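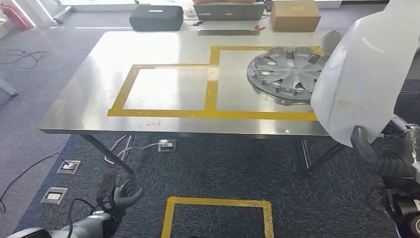
3. LA MESA DE CLASIFICACIÓN

¡Por fin llegamos a la parte que más ganas teníamos de contar! Para el proyecto Prutik necesitábamos una mesa en la que cualquiera supiera dónde va cada tapacubos, y Gleice Bezerra propuso marcar las zonas con cinta amarilla sobre el acero inoxidable. Quedaron dos rectángulos contiguos con una línea común: a la izquierda las piezas por revisar, a la derecha las revisadas. El tapacubos gris plateado, boca arriba, ya está en su zona.

En cada pieza miramos las pestañas de plástico del borde (¡se parten con nada!), los radios y el centro. Renji Hosoda apuntaba los resultados y en junio llevábamos 58 tapacubos, ocho de ellos con alguna pestaña rota.

Lo único molesto es el brillo: con la luz de las ventanas el metal refleja mucho y los arañazos finos cuesta verlos. Probaremos a girar la mesa.

3.1 Materiales

Cinta adhesiva amarilla, paño, fichas de registro.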